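Florgate lab gets kitchen staff to teach robots the fiddly jobs

Robots that can stack boxes all day still come unstuck with a bit of thin plastic. A team at Florgate reckons it has found a cheap way round that, and the early numbers look decent.

The method, called Driline, does away with the usual joystick sessions. Staff just wear a small camera on the head and get on with their normal work. Software then picks out both hands in the video, works out which one is holding and which one is pulling, and turns that into a plan for a two-armed robot.

Siham Tarawneh, who leads the project, said the holding hand was the bit everyone used to ignore. "We tracked the busy hand and treated the other one as a clamp. But it moves all the time. Small shifts, tiny ones. Take those out and the robot drops things."

Chopsticks were picked as the main test. Long, thin, easy to roll, and the wrapper gives way at a differnt point each time. Other tasks on the list: straws, sachets, lids on sauce pots.

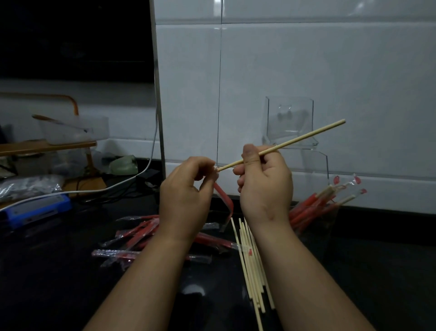

The team recorded 114 clips over seven shifts, all of them on real counters with the usual clutter left where it was. No markers, no gloves. Lâm Văn, who did most of the recording, said tidy lab tables had been a problem in the past — the robot learned the table and then fell over, so to speak, when someone moved a cup.

Results so far. Trained on the head camera clips alone, the robot got the wrapper off cleanly in 79 per cent of tries. With the holding hand stripped out of the data, same robot, same clips, that fell to nearly half. Most failures came at the start, when the gripper had to find an edge to pull.

Speed is another matter. The robot is far slower than a person and nobody on the team is pretending otherwise. Henrik Wegener, who built the grippers, wants softer fingertips before the next round and says the current ones slip on anything shiny.

Outside the group the response is warm but careful. Rania Aoun, who works on robot hands at Haddadin, liked the two-hand idea but wants to see it on objects the sytem has never met. "Chopsticks are a good hard test. They are also one test."

A further 70 clips are due to be recorded in August, with a write-up to follow. The team will show the robot at Paslow on Wednesday — doors at 2pm, free entry, booking not needed.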